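Thread on buying second-hand timber furniture in a small town, 1/8. I've been doing it for years and people keep asking how I price things, so I'm putting it in one place.

2/8 Measure your doorways first. Then the hallway, then the car. I once paid for a Skostton sideboard that wouldn't go past the laundry. 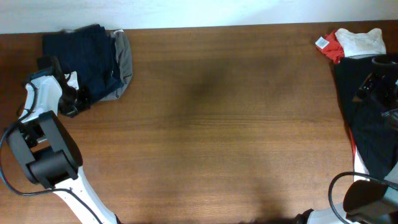
Samer Jaber
Furniture restorer, Karaki Road workshop
Jul 10, 2019

3/8 For tables, look at the grain. A reddish-brown finish with fine lines running the long way sells well here. Pale finishes sit in the shop until November.

4/8 Run your hand under the edge. Old glue feels like grit. If the top rocks when you lean on it, take $30 off your offer and check the screws.

5/8 Haulage is where the money goes. Ploltton quoted me $86 for one table across town. Georges Hourani has a ute and charges less if you help lift.

6/8 Put clothes, books or whatever you like on a finished top, but leave a fresh coat of oil alone for a few days. Fabric picks up the colour and you won't get it out.
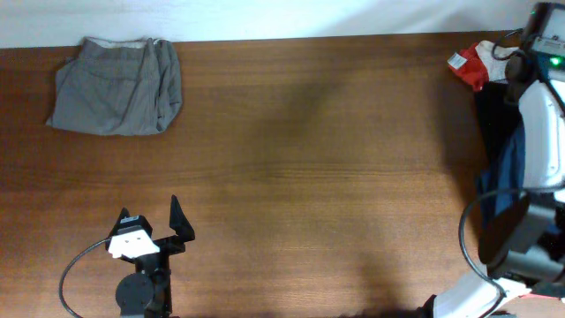
7/8 What to skip

Anything with a swollen underside. Anything the seller won't let you turn over. Mikon flat-pack, unless it's free.

8/8 My dearest buy was a dining setting at $1,697. The seller wanted $2,000 and had the original receipt. I still use it. Replies are open if you've got a piece you want priced, but tell me the length and what the legs are made of.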